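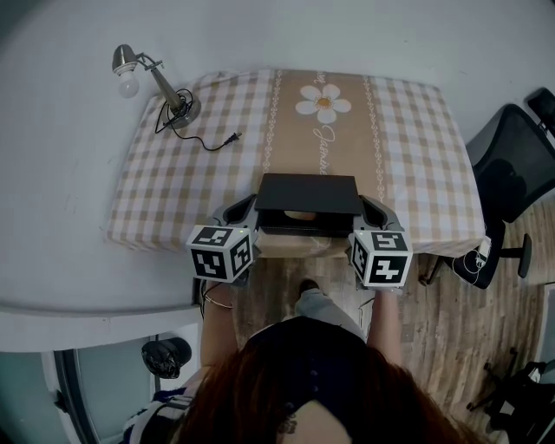

Mbali Moodley
Household Services Adviser, Bavent College

Care of academic dress at home

Graduands who collect their gowns before the September ceremonies are asked to look after them until they are returned to the Robing Office. The following advice applies to hired gowns, hoods and caps. Owners of purchased dress may also find it useful, but should check the maker's label first.

Unpacking

Take the gown out of its bag on the day of collection and hang it on a broad-shouldered hanger. Wire hangers leave points in the shoulders which show in photographs. Most creases will drop out if the gown is left for nine hours in a room with some air moving through it. The bathroom after a shower is also suitable, provided the gown does not touch the wall or the curtain.

Pressing

Use a cool iron on the wrong side of the cloth, with a clean cotton tea towel between the two. Do not press the hood lining directly. Silk and satin linings mark easily, and a shine left by the iron cannot be removed. Sleeves should be pressed flat, one at a time, starting at the shoulder.

Marks and spills

Blot at once with a dry white cloth and do not rub. For food or drink on a black gown, mix a teaspoon of plain washing-up liquid into 750 ml of lukewarm water, dampen a cloth and work from the outside of the mark inwards. Blot again with clean water. Make-up on the neckband usually lifts with the same mixture. Candle wax should be left to harden and then eased off with the back of a spoon. Hired items must not be put in a washing machine or tumble dryer.

Keeping the hood in place

A small safety pin on the inside of each shoulder will hold most hoods. Pin through the seam - never through the lining. Those wearing a shirt may loop the hood cord over a button.

Caps

Store the cap upside down on a shelf. A board that has bent may be placed under a heavy book overnight, with a sheet of paper on each side. If the cap is loose, a folded strip of felt inside the band is better than hair grips, which can tear the cloth.

Returns

Empty the sleeves before packing - programmes and keys are often left in them. Fold the gown lengthwise and lay the hood on top. Damage should be reported to Wagner Falcão in the Robing Office, extension 2838, before the item is handed back.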